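12/04/2018
Naima El Idrissi

Equipment budget, second pass. The first pass came back with one word written on it, which was "cables?" Fair enough. I had priced the second arm from Stiklow down to the mounting plate and then left the cabling line blank, the way you leave off the dessert when you're adding up dinner.
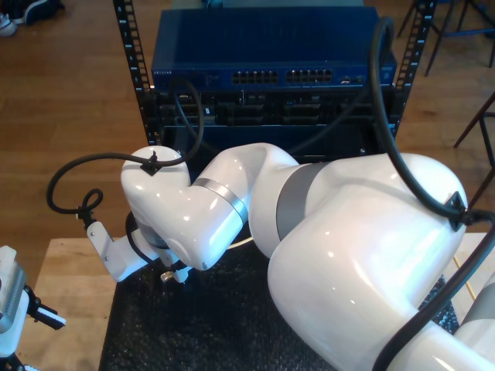
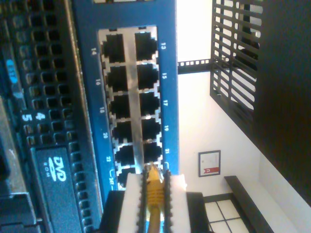
Patching work, arm and switch.

What I want to settle before the request goes in is how much we spend on fingertips and how much on everything the fingertips touch. Osent will sell us a set of gripper fingers for 400. Hajji wants 400 for a box of spare patch cables and a used switch we can be rude to. Same number, and I only have it once. My vote is the Hajji box. The white fingers with the toothed inner edges can hold a yellow cable by the plug end perfectly well, and new ones would mostly be prettier. Plugs, on the other hand, are consumables, and so are ports, which I'd rather learn on somebody's retired switch than on ours.

Cable dressing goes in as its own line this time. Two little black clips and a tall loop of cable over the wrist is a fine arrangement until you ask the arm to reach somewhere new. Plilitz makes a proper sleeve kit. They quoted 19 a piece, minimum order 5, for a lab that needs two. I have asked whether the minimum is a law of nature – no reply yet.

Pushed to next October: second rack, force sensor, chairs anyone would choose to sit on.

To do: get the Hajji quote in writing with shipping on it. Ask Stiklow if their mounting plate price includes bolts. Last time it did not, and we found out with the arm already on the bench.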